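Feltura Desk Lamp Review: Two Months of Late Nights

September 8, 2021

I went through two bad desk lamps before this one. The first buzzed. The second had a neck that sank slowly toward the desk all evening, like it was falling asleep before I did. So when I finally ordered the Feltura I was in a suspicious mood, and I left it in the box for a week out of spite.

I write up equipment notes and training handouts for a living, mostly medical stuff, and I do it at night after the house goes quiet. That means a lot of small print, a lot of squinting at proofs, and a screen sitting next to paper for hours. I wanted a lamp that would light the paper and leave the screen alone. I'm not picky about looks (my desk is an old door on two filing cabinets, so who would I be kidding).

Setup took me five minutes, and most of that was peeling off plastic film. You get the arm, the clamp, the head and a power brick. The clamp opens wide enough for my door, which is thicker than a normal desktop, and it has rubber on both sides so it hasn't chewed up the paint. The old Donader I had before needed a folded piece of cardboard to stay put. This one just grabs on and stays there!

The head is a long bar, and the light comes down in a nice wide patch with no hard edge. There are eight brightness levels, and I use maybe three of them. The lowest is great for typing. The highest is a lot — I only turn it on when I'm checking color prints, and even then I back it down after a while. The warm setting is a real warm, kind of a buttery yellow, and the cool one is crisp without going blue on me.

Color prints are where I was hoping for the most, and I'm pretty happy. Grays are hard. Under the Donader, a page full of metal parts went a bit green and every pale background looked like oatmeal. With the Feltura on its middle setting, the steel looks like steel and I can pick out the fine lines on a proof without reaching for the magnifier.
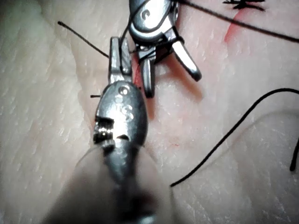

Closed jaws with fine serrations, and the letters "TS" on the metal housing.

Now the complaints, and I do have a few. The touch strip on top of the bar is way too sensitive. I've brushed it with my sleeve reaching for coffee and gone from cozy to interrogation room in half a second. There's no way to lock it that I can find, and the leaflet is no help, being mostly warnings about bathtubs.

The cord is short too. Mine goes straight down the back of the desk and barely makes the outlet. I ended up buying a Catacutan extension cord, the flat kind, and running it behind the filing cabinets. Fine, but for this price I'd have liked another couple of feet in the box.

And the memory is odd. It remembers your brightness when you switch it off, but it forgets the color and goes back to cool every time. I've gotten used to tapping it twice when I sit down. My spouse, who borrows the desk to do bills, has not gotten used to it and brings it up a lot.

The arm, though, I love. It goes where I push it and it's still there in the morning. I had a Brotonberg at an office job years ago that cost a good deal more and needed its screws tightened every month or so. I haven't touched a screw on this one yet.

Would I buy it again? Yes, and I'm looking at a second one for the sewing table. I'd give it four stars out of five, and I'd hand over that last star tomorrow if they'd swap the touch strip for a plain old knob.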